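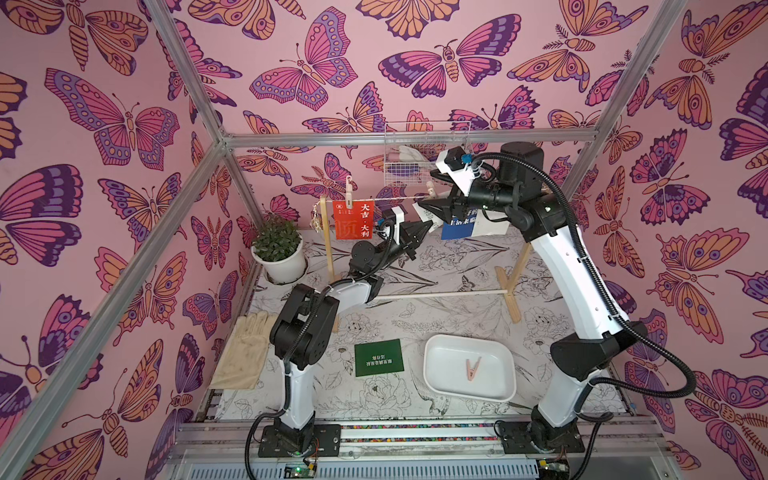
I almost didn't go to the Kellinent open day. It's 60 miles each way, the forecast was lousy, and I'd already been to one robot thing in September that was mostly a man in a fleece talking over slides. But my friend Aitana Esteban had a spare spot on the list, and she drives, so off we went on Sunday, November 4, 2018, with a bag of clementines and no idea where to park.

Parking, for anyone going next year: go past the main gate and use the gravel lot behind the bakery. We found that out after two laps of the block.

They took us around in groups of 12. Ours was led by Ji-hoon Won, who talks fast and walks faster, and we started upstairs with the cable people (fun, smelly, lots of heat-shrink). Then came the room I'd really wanted, where they teach pairs of arms to do little household jobs. Hanging things on a string with clothespins, putting things back in a tray, that kind of stuff. I expected white walls and gray tables. Nope! Butterfly wallpaper, a flowery cloth, a potted plant. I wanted to move in.

The best part of the whole day was the part where they told us what had broken. Seo-ah Ma runs that room, and she skipped the success speech completely and went straight to a fault they'd had on the clothespin job. I could have hugged her.

So here's what happened, as well as I can retell it. The arm is supposed to pinch a clothespin, lift it and clip it on the line. On run 812 the right arm went down for the pin, closed its fingers a little too far up, and the pin squirted out. Fine, that happens all the time, she said. The trouble was that the software didn't notice. It had seen the fingers stop closing and decided it had a grip, when they'd only stopped at the limit it had been given. So up it went with nothing in its hand, over to the rack, and it pushed. Then it pushed again, harder, looking for the resistance of a clip going onto a string. It got the resistance all right -- from the rack itself.

The rack tipped and knocked into the other arm, and both arms kept going for 40 seconds before anyone got to the stop button. The button was on the far side of a desk at the time. Seo-ah said that was the bit that bothered her, much more than the missed grip. No one got hurt, but Do-yoon Hyun, who was sitting at the desk, had been about to reach in and grab the rack. He told us so himself, a bit red in the face.

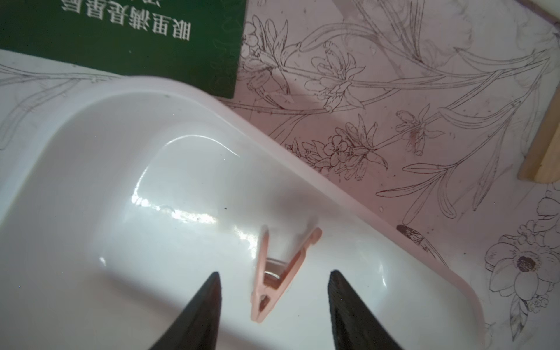 The clothespin job from the gripper's point of view, with the pin in its tray.

What did they change? The gripper now has to check the gap between its fingers after closing, and if the gap is too small to have a pin in it, the arm stops and waits. There's a limit on how hard it can push at the rack, too. The stop button got moved to where you can slap it from the chair, and there's a second one by the door. And no hands inside while the power is on, ever, even for a rack that's falling over. Racks are cheap, as Seo-ah put it.

A man in our group asked why they didn't just use a bigger clothespin. She took it very well. Pins are annoying on purpose, she said: they're small, they're springy, and they can land at any angle you like. I spent a while looking at the grippers, which come to quite narrow points, and I started to feel some sympathy. I drop clothespins every week and I've had decades of practice.

Aitana asked if the same thing could happen again. Ji-hoon said that exact thing, probably not, but something like it, sure, and they log every stop now, including the boring ones. I liked that answer a lot more than a flat no.

We missed the last talk because the coffee line was endless (one urn for the whole building, come on). I did get a sticker and a very good sesame cookie. Aitana wants to go to the Skemar open house next, which is closer and apparently has its own parking lot. I've told her I'll bring the clementines again.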